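2025-09-14, Andomcombe bench, bimanual cell
Bag task, planner and perception changes
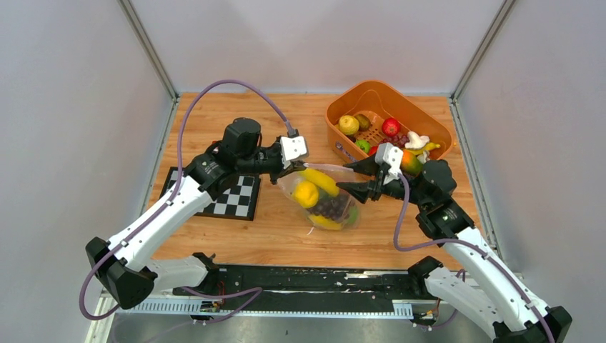 Left gripper on the top edge of the bag, right gripper open and coming in from the other side.

Carried on with the fruit bag today. Planner is the Soylu branch from September with Songül's two-arm scheduler merged in. Left arm takes the bag and holds, right arm waits for the hold flag before it closes.

First thing was calibration. The left extrinsics had drifted again, so I re-ran them against the checkerboard and wrote the result to the cell config. The old values are commented out underneath in case anyone wants to compare. I left the board on the left side of the table. It is in the collision model as a flat box, so don't move it without editing the file.

Clear plastic is still the main problem. Depth comes back from the fruit or from the table, hardly ever from the film, and the segmenter wants to label the lemon and the bananas as loose items. Two changes:

- Any fruit mask whose surroundings score high on the crinkle classifier now gets merged into one parent object, "bag". Grasp candidates on the children are suppressed while the parent exists.
- Grasp points for the left arm are sampled only along the top edge of the parent mask. Anything lower tends to pinch a banana through the plastic.

The orange basket needed its own rule. The grapes in it kept getting pulled into the bag parent, same colour and same class. Added a region mask for the basket and the merge stops at its rim.

Ran 20 trials with the new settings. Left arm got the edge in all but 4. Three of those were the film sliding out as the fingers closed, the other was a planner timeout at the elbow limit. Dropped closing speed to 55 per cent afterwards but haven't repeated the set.

Hold flag latency is 289 ms from contact to the right arm starting its close. Too slow. Jacobus thinks it's the queue in the Nesmont bridge and not the scheduler. He'll put timestamps on both sides of it.

To do:
- repeat the set at the slower close
- right elbow clearance to the basket, the mango corner is tight
- ask Wastanthorpe for their film grasp logs
- push config, tag Songül for review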